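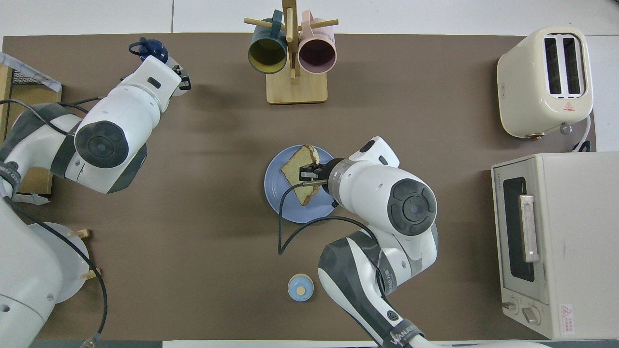
Niall Cowie, Vehicle Software Engineer, Gunex

Speaker notes: Over-the-air updates on a mixed van fleet
Last updated: Friday, September 22, 2023

Slide 1. Scope. Niven delivery vans, Zustthorpe depot. Body and battery controllers only. Brakes and steering stay on the workshop cable.

Slide 2. Fleet size is 642 vans, two hardware revisions. Revision A has one memory bank, so a failed write means a tow. Revision B has two and falls back to the old image. Pause here, people ask about this.

Slide 3. Conditions before install: parked, handbrake on, 12 V battery healthy, not on charge. The van checks all four itself. The server does not override.

Slide 4. Download and install are separate steps. Download runs while driving, in small blocks, and resumes after signal loss. Install takes some 20 minutes and the van can't be moved during it. Drivers get a prompt at end of shift and may defer twice.

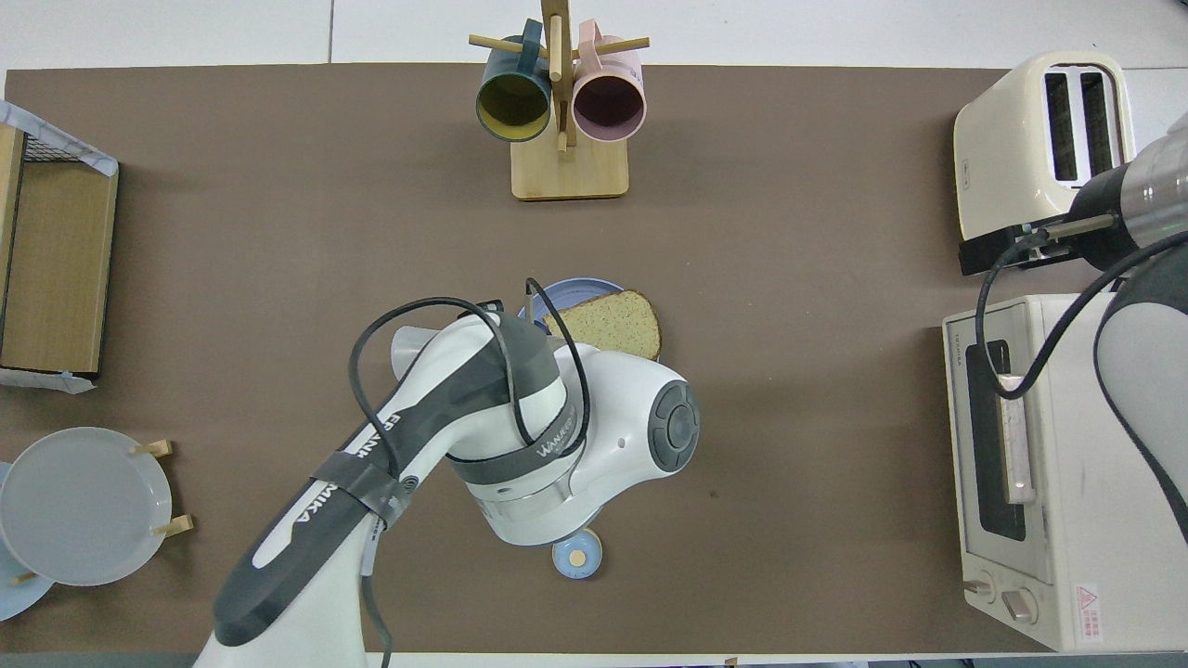

Robot arm, plate with sliced bread, mug tree.

Slide 5. Staging. First wave 10 vans, all revision B. Hold for a week. Read the fault logs by hand before releasing the next wave. Skip the graph if short of time.

Slide 6. Signing. Each image is signed at build and checked twice, on arrival and again before the switch of banks. Keys are kept offline at Losamness. Don't go into key rotation, there's a separate talk in October.

Slide 7. Open problems. Weak 12 V batteries in cold weather. Vans parked under the steel roof, no signal. Revision A has no good answer yet. Questions, then close at 30 minutes.

Comments

dkp_vans: Does the deferral count reset if a newer image comes out?

Niall Cowie: Yes, per image.

Marlow: Slide 3 should say why charging blocks the install. We were asked that at our depot.

Contact | © 2023 Gunex | Back to top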